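Why do fingers bend?

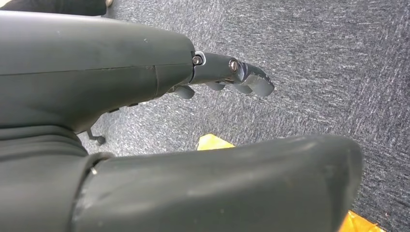

One finger pointing, three curled under, and a big thumb in front.

Point at the floor, then curl your other fingers in. Easy! But there's a lot going on in there.

Each finger bends at places called joints. The biggest one is your knuckle, where the finger meets your hand. Your 4 fingers have 3 joints each. Your thumb is shorter and thicker, and it can swing across to meet every fingertip - super handy for picking up a pencil or a grape.

Now for the weird bit! Most of the muscles that curl your fingers are in your forearm. They pull on long cords called tendons, a bit like puppet strings.

Try it: hold your forearm and wiggle your fingers. Feel that?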